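Putting this in a thread so I can link it when people ask. Subject is dry beans: soaking, cooking, freezing. I've cooked them every week since May and kept notes. 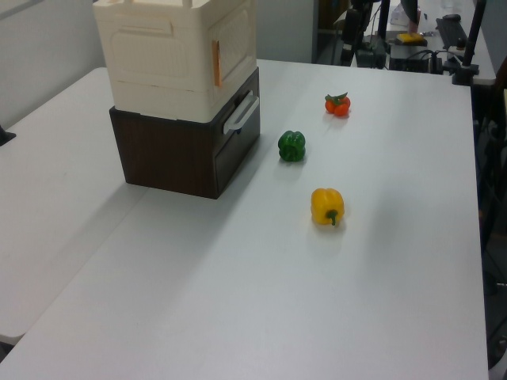 Do dry beans need to be soaked before cooking?

Most kinds cook fine without it, but a soak cuts the time and fewer skins split. Lentils and split peas can go straight in the pot. Chickpeas and kidney beans I always soak.

Overnight soak: cover with cold water by 3 inches, add a spoonful of salt, leave on the counter. If the kitchen is hot, use the fridge. Drain and rinse before cooking.

Quick soak: bring the beans to a boil, boil for two minutes, turn off the heat, lid on, wait an hour. Works well enough. The texture is a little less even with big beans.

Salt in the soaking water does not make beans tough. I was taught that it did and I left it out for years. Salted beans come out better seasoned and the skins are softer.

Acid is a different story. Tomatoes, vinegar and lemon slow things down a lot. I put them in after the beans are soft. I ruined a pot of chili in May by adding canned tomatoes at the start — four hours on the stove and still chalky.

Kidney beans, please read this one. They need a real boil, at least ten minutes, before you turn them down. Don't cook raw ones in a slow cooker on low. Boil first, then move them over.

Old beans are the most common reason a pot won't soften. The bag doesn't tell you much. I buy from Chidiac on the east side because the bins turn over fast. The supermarket bags near me sit a long time.

If you have hard water, try a small pinch of baking soda in the pot. Small. Too much and they taste like soap and go to mush. I measured mine at a quarter teaspoon per pound and would not go higher.

Testing for doneness: take five beans from different parts of the pot and eat all of them. If one is hard, keep going. One soft bean means nothing.

Cost, from last month's receipts. 12/11/2021 update: chickpeas at Chidiac are up again, so I've switched to navy beans for soup. Still a lot cheaper per bowl than cans.

Storage. Cooked beans keep four days in the fridge in their liquid. In the freezer I use flat bags, two cups in each, with enough liquid to cover. They thaw in a bowl of warm water while the onions cook.

Save the cooking liquid. It goes in soup, rice, gravy. Chickpea liquid is the thickest and I freeze it separately.

Somebody asked about pressure cookers. Mine is an old Idex stovetop one. Soaked chickpeas, 12 minutes at pressure, then let it come down by itself. If you release it fast the skins blow off.

Somebody else asked about the heirloom beans from Skuresham. I've had them twice. Nice flavor, big price. I'd save them for a dish where the bean is the whole meal.

Next week I'll post the soup I make most often — navy beans, cabbage, a heel of old cheese. It takes one pot and freezes fine without the cabbage.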